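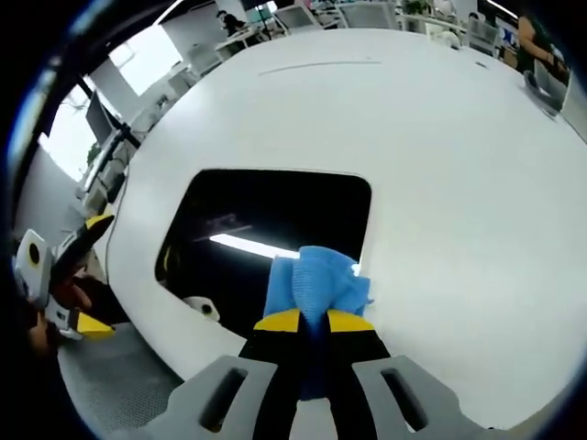
首页 条目 分类 索引 最近更改

擦拭布
2023年11月23日
撰文：卢基娅·巴拉斯卡斯

擦拭布，俗称抹布、擦布，是用于清除物体表面灰尘、污渍、水痕和油迹的布片，多为方形或长方形，可以干用，也可以蘸水或清洁剂使用。家庭、办公室、餐饮场所、医疗机构和工厂都有使用。中文里“抹布”一词多指厨房和家务用的布，“擦拭布”常见于商品名称和保洁规程，两者没有严格界限。

本条目主要介绍室内硬质表面日常清洁所用的织物擦拭布，兼及非织造布制品。一次性消毒湿巾、镜头纸和抛光轮不在此列。

名称

汉语中与擦拭布有关的叫法很多。北方口语多称“抹布”，“抹”字在这里读作mā；部分地区称“搌布”，尤其指擦碗和吸水的布。粤语称擦桌用的布为“枱布”或“抹枱布”，前者有时也指铺在桌上的台布，须依上下文区分。保洁行业按用途命名，有尘布、玻璃布、洁具布、地布等说法。

历史

早期的擦拭布多由旧衣物、旧床单和碎布改成，材料以棉、麻为主。这类布经过多次穿着和洗涤，纤维已经变软，掉毛较少，吸水性也好于新布。许多家庭至今仍保留把旧汗衫剪开擦家具的习惯。

纺织工业发展以后，出现了专门织造的擦拭布，常见的有华夫格棉布、毛圈布和纱布。后来非织造布进入家用市场，价格低，用脏即可丢弃。超细纤维布的普及更晚，最初多用于光学和精密部件，之后逐渐成为家庭和办公室保洁的常用品。

材料

棉布。吸水量大，耐高温洗涤，可以煮沸。缺点是晾干较慢，新布容易掉毛，使用前一般先洗一两次。

麻布。结实，掉毛少，擦玻璃器皿后留下的绒毛不多，但新布偏硬，对折处易磨损。

超细纤维布。多由涤纶和锦纶复合纺丝后开纤制成。纤维很细，与表面的接触面积大，微湿状态下便能带走灰尘和薄油膜。不宜高温烘干，也不宜与柔顺剂同用，否则吸附能力会下降。

粘胶与木浆复合布。干时较硬，浸水后变软，吸水快，常用于厨房台面。长期潮湿容易产生异味。

非织造布。纤维不经纺纱，直接成网后加固，成本较低，表面常压有网纹或凹点。多数只适合短期使用。

织法与表面

擦拭布的性能不仅取决于纤维，也与组织结构有关。毛圈组织比表面积大，适合吸水和除尘；华夫格组织有凹凸的方格，凹处可以容纳碎屑；平纹组织表面平整，多用于玻璃和不锈钢；珍珠纹较短而密，擦拭时阻力小。起绒布柔软，适合擦漆面和塑料壳，但遇到粗糙边角容易勾丝。

布的克重指每平方米织物的质量。同一种纤维，克重高的布一般更厚，能吸更多水，晾干也更慢。虚构品牌之外的商品常把克重写在包装上，家用时不必过分看重这一数字，尺寸和是否锁边同样影响手感。

颜色

单色擦拭布以蓝、黄、绿、粉、白、灰居多。许多单位以颜色区分用途，避免把洗手间用过的布带到餐桌上。各单位的分法并不一致，蓝色在一些地方用于办公桌面和普通家具，在另一些地方用于玻璃。分色制度要有效，须在张贴的说明中写清，并把不同颜色的布分开洗涤和存放。

深色布不易显脏，浅色布则便于看出是否洗净。检查白色或浅色家具时，有人偏好用浅蓝色布，污迹在布面上较为明显，又不至于与家具混在一起看不清。

使用方法

干擦适合浮尘较少的光滑表面。灰尘较厚时，干擦会使尘粒飞起，并可能划伤漆面，宜先用掸子或吸尘器处理。

湿擦是日常最常用的方法。布浸水后拧到不滴水，对折两次，用其中一面擦拭，脏后翻到另一面。这样一块布可以得到多个干净的面，减少往返清洗的次数。揉成一团擦拭也很常见，适合伸入角落和开口内侧，但受力不均，容易在平面上留下水痕。

擦大面积平面时，一般从远处向近处、从高处向低处进行，每一道与前一道略有重叠。擦弧面时，手掌应随表面起伏，沿同一方向走布。光亮的白色表面容易留下条状水迹，湿擦之后可用干布再擦一遍。

带开口的器物，如箱体、桶体和柜体，口沿处常积灰。可先擦外表面，再把布的一角折成双层，沿口沿内外各走一圈，转角处用指尖抵住布角。内部较暗时，借灯光从侧面观察，比正面看更容易发现残留的污迹。内部若放有小件物品，应先取出，擦净晾干后再放回。

接缝、细线状划痕与污迹有时外观相近。用微湿的布轻擦，颜色变浅或消失的多为附着物；若毫无变化，则可能是接缝或划伤，不宜再用力。橡胶鞋底和推车轮缘在白色外壳上留下的深色擦痕，多数可以用中性清洁剂去除，顽固的可用三聚氰胺海绵轻轻处理，但后者带有磨削作用，会使高光表面失去光泽。

办公室中的使用

办公室的擦拭对象以桌面、显示器、座椅扶手、门把手和各类设备外壳为主。显示器屏幕应断电后用干净的超细纤维布擦拭，不可直接喷水；外壳和底座可以微湿擦拭。白色桌面容易显出杯底印和笔迹，茶渍宜当天处理。窗边的桌子受日照，灰尘也较其他位置明显，擦拭间隔可以缩短。

保洁承包商佩特里迪斯（Petridis）曾在布拉姆盖特（Bramgate）办公楼记录擦拭布的消耗。该楼共有工位462个，四月份投入使用的擦拭布为855块，其中215块在月底因破损、硬化或无法洗净而报废。负责记录的安杰利基·埃科诺穆在报告中指出，报废的布大半用于茶水间，桌面用布损耗较小。她同时认为这组数字只反映一栋楼一个月的情况，不宜用来推算其他场所。

洗涤与存放

用后的布应及时冲洗，去掉可见的污物，再用洗涤剂清洗。棉布可用热水，超细纤维布宜用温水。擦过油污的布与擦灰尘的布应分开洗。含氯漂白剂会损伤锦纶，超细纤维布一般不用。

洗净后应展开晾干，不宜堆在水池边或盖在水龙头上。潮湿的布团内部通风差，细菌容易繁殖，异味多由此产生。沾有干性油，如亚麻籽油的布，堆放时可能自热起火，应浸水或摊平晾干后再丢弃，不可揉成团放入垃圾桶。

干布可以对折后竖放在抽屉或盒中，取用时不必翻动整叠。格罗米科（Gromico）出售的家用棉质擦拭布以25块为一包，包装盒可直接用作收纳盒。

更换

擦拭布没有统一的使用期限。出现下列情况时通常应更换：洗后仍有异味；布面发硬，吸水明显变慢；边缘脱线，擦拭后留下纤维；沾有无法洗净的油漆、胶或尖硬碎屑。从厨房退下的旧布可以改擦窗槽或鞋底，此后不再回到厨房。

争议

关于一次性用品与可洗用品的取舍，看法不一。可洗布的生产和洗涤都消耗水和能源，一次性布则产生较多垃圾。超细纤维布在洗涤中会脱落细小的合成纤维，进入废水，部分使用者因此改回棉布。奥雷斯蒂斯·瓦西拉基斯在《埃马诺家务手册》（Emano）中主张按表面选布，油污用棉布，玻璃和屏幕用超细纤维布，并减少不必要的洗涤次数。

参见

抹布架
海绵
掸子
百洁布
非织造布

分类：清洁用具 家用纺织品 办公室保洁

上一条：擦鞋垫 下一条：擦窗器 返回顶部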